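Foro Automatización en hostelería y vending > Compras y presupuestos

Tema: Presupuesto para pinzas de mano y recambios, ¿cómo lo repartís?

yolotzin_b
Buenas. Estoy preparando la partida de equipo para el segundo semestre y quiero contrastar números antes de enviarla en julio. Trabajamos con vasos de papel: coger, pasar de una mano a otra, apilar y separar. Ahora tenemos 3 pinzas de mano con dedos impresos y queremos ampliar.
Tengo dos ofertas. Lallport pide 759 euros por unidad, con dedos de repuesto y cable. Gelimdale pide 701, sin repuestos, y el juego de dedos va aparte a 218. Los plazos son parecidos.

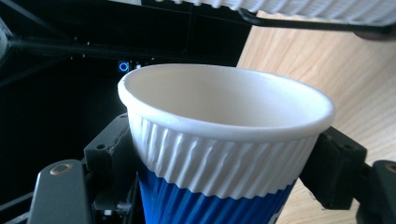 El vaso acanalado es el que más usamos y es el que manda en la compra. La pared cede si se aprieta de más, y con las estrías el apoyo cambia según dónde caiga el dedo. Por eso no quiero comprar solo por precio. ¿Alguien ha tenido las dos marcas?

satish.m
Tuve las de Gelimdale casi un año. La mecánica bien, sin holguras. El problema son los dedos: el material se pule en la zona de contacto y el vaso empieza a girar. Cambié el juego dos veces. Si sumas un solo juego a los 701 ya te pones en 919, así que la oferta barata deja de serlo.

Dustside
No estoy de acuerdo con esa cuenta. Si tienes impresora, los dedos te los haces tú por una fracción de eso. Nosotros compramos el cuerpo pelado y todo lo que toca el producto lo imprimimos en el taller. Pagar 218 por un juego de piezas de plástico no tiene sentido.

satish.m
Tiene sentido si no tienes a nadie que las imprima. Mete las horas en la cuenta, el material y las que salen mal. Y luego el ajuste, que con vaso de papel no es poner cuatro tornillos y listo.

Dustside
Las horas las metí. Sigue saliendo mejor. Otra cosa es que el que pregunta tenga taller o no, que no lo ha dicho.

yolotzin_b
Tenemos una impresora pequeña, pero la comparte todo el edificio y hay cola. Para una urgencia no me sirve. Para tener un juego de reserva, sí.

Annelore K.
Yo separaría dos partidas: equipo por un lado y consumibles por otro. Los dedos son consumible. Si los metes dentro del equipo, al año siguiente nadie te aprueba la reposición porque figura que ya lo compraste. Me pasó con unas ventosas y estuve cuatro meses tirando de las viejas.
También preguntaría a los dos proveedores si el dedo se cambia sin desmontar la placa. En algunas hay que soltar medio conjunto y recalibrar – eso es una mañana de trabajo cada vez.

yolotzin_b
Lo de las dos partidas me lo apunto, no lo tenía así. Lo del cambio de dedo lo pregunto hoy mismo.

jyoti_bh
¿Y los vasos? Lo digo porque nosotros presupuestamos todo el equipo con mucho detalle y nos quedamos cortos de vasos. Un vaso que se ha pellizcado unas cuantas veces ya no se comporta igual que uno nuevo y hay que retirarlo. El gasto en cajas nos pasó de largo lo previsto. Nosotros los compramos a Meireles, por caja cerrada, y pedimos siempre el mismo modelo. Cambiar de vaso a mitad de proyecto fue un error.

Dustside
En eso sí coincido. Y que sean del mismo lote si se puede, el borde varía más de lo que parece.

yolotzin_b
Actualizo. Lallport confirma que el dedo sale sin tocar la placa. Gelimdale dice que depende de la versión y que me lo miran, sin fecha. También he preguntado por descuento a partir de cuatro unidades: Lallport no hace, Gelimdale lo estudia.
De momento dejo en el borrador dos unidades de Lallport, 1518 en total, más una línea aparte de consumibles con vasos y un juego de dedos extra. Si Gelimdale contesta antes del cierre, lo vuelvo a mirar.

satish.m
Yo lo dejaría así. Pide por escrito el precio del juego suelto de Lallport, que en la oferta te lo dan incluido y luego no sabes cuánto cuesta el siguiente.

Dustside
Y pide los archivos de los dedos. Si no te los dan, para mí es motivo para no comprar.

satish.m
Para mí no, pero preguntar es gratis.

yolotzin_b
Pregunto las dos cosas y pongo aquí la respuesta.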